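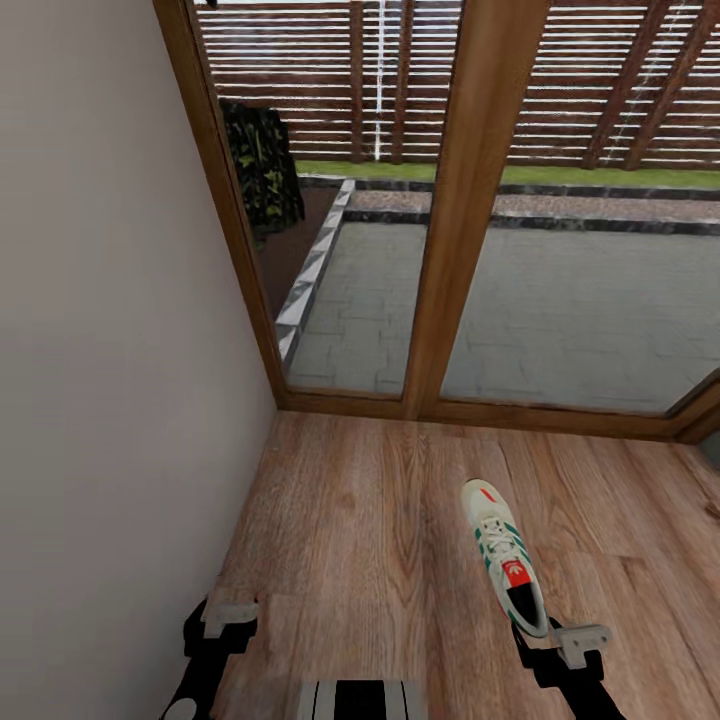 Light wood floor and glazed patio door with wooden frame.

Prullow Entry Floor Planks
Supplied by Zornmont

Prullow planks are intended for hallways, entryways and other indoor areas that receive daily foot traffic. The range is offered to homeowners, landlords and public institutions through the Zornmont showroom in Ratanaporn and through approved dealers.

Each carton contains six planks. Cartons must be stored flat, unopened, in the room where they will be laid, and the subfloor must be clean, level and dry before work begins.
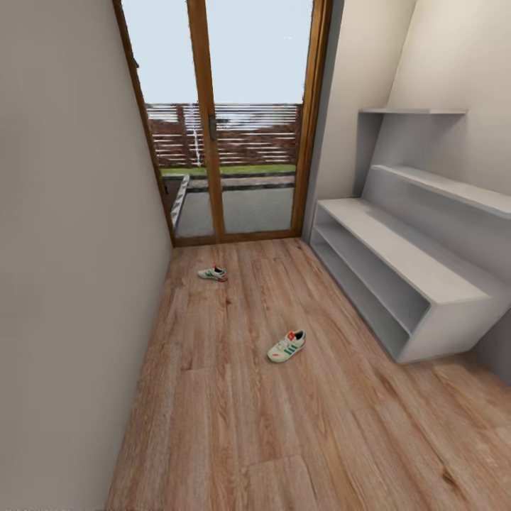

Planks should be laid lengthwise toward the main source of daylight wherever the room allows. An expansion gap is required along every wall and at door thresholds. The gap may be covered with matching trim, ordered separately - trim is not included in the carton price.

Orders of over 57 cartons are delivered by pallet and require a ground-level unloading area. Returns are accepted on unopened cartons only.
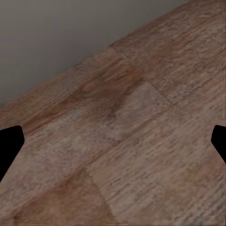 Broad planks in a warm brown tone beside a plain gray wall.

Routine care consists of sweeping and wiping with a well-wrung cloth. Steam cleaners, wax and abrasive pads are not permitted under the warranty.

Product code: 720
Technical questions: Soo-ah Shim
Dealer accounts: Jae-in Do
Page last revised 2023-04-12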